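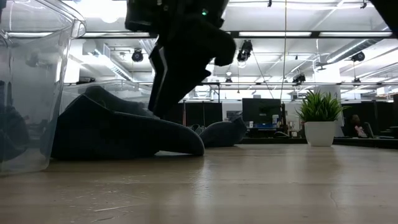
Clear bin, beige table, grey stuff still to sort

Bornbridge forum > Storage and tidying

skullelier
Bought a clear bin for the soft grey bits at work. Supposedly if you can see it, you'll put it away. Not convinced.

tamayo_r
Clear ones just show the mess. I had 5 and went back to lidded boxes in August.

muvunex
Disagree. Mine stopped me buying doubles. Fold the big one first, it looks padded.

skullelier
Fold it into what? It's got a curved flap that won't lie flat.

tamayo_r
Told you. Also is that a crack in the tabletop, lower right?

skullelier
Crack or scratch, haven't decided. Table cost more than 100 quid so I'd like it to be a scratch.

muvunex
Run a fingernail over it. And give the bin 2 weeks before you moan.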